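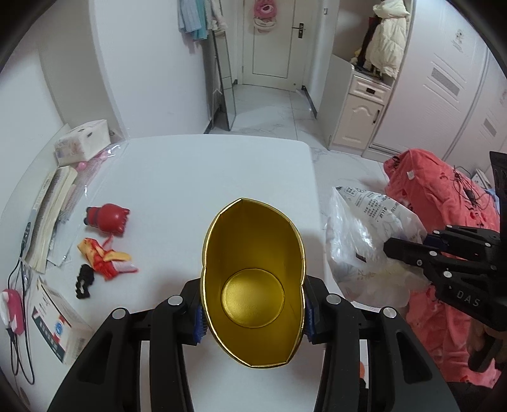
This site uses cookies to remember your language and region. Accept | Manage settings

Granau Support Library
Published 24th July by the Granau Documentation Office

Section 2: Setting Up the Liletti Display Cabinet

Read this section in full before the cabinet is moved to its final position. Two adults are required for steps 1 to 3.

1. Place the cabinet on a level floor, clear of radiators and direct sunlight.

2. Turn each foot by hand until the cabinet stands without rocking.

3. Fasten the wall strap (part 312) to the upper rear rail. Use a fixing suited to the wall material.

CAUTION: Do not load any shelf until the wall strap is secure.

4. Insert the shelf supports at the same height on both sides, then lower each shelf onto them from the front.

5. Connect the lighting unit (part 803) to the socket marked L. The plug fits in one direction only. Do not force it.

6. Place heavier objects on the lowest shelf. The load on any shelf must not exceed 225 ounces.

NOTE: Metal and lacquered pieces should stand on felt. Textiles should be kept away from the lighting unit.

7. Close the door and check that the gap is even along its full height. If it is not, adjust the upper hinge by a quarter turn and check again.

CAUTION: Switch off the lighting unit before cleaning the glass. Do not spray cleaner directly onto the door.

Owners of the Brøndum corner model should follow Section 3 in place of steps 4 and 5. Cabinets supplied before March may have the older Rurna hinge, which is adjusted from the inside of the door.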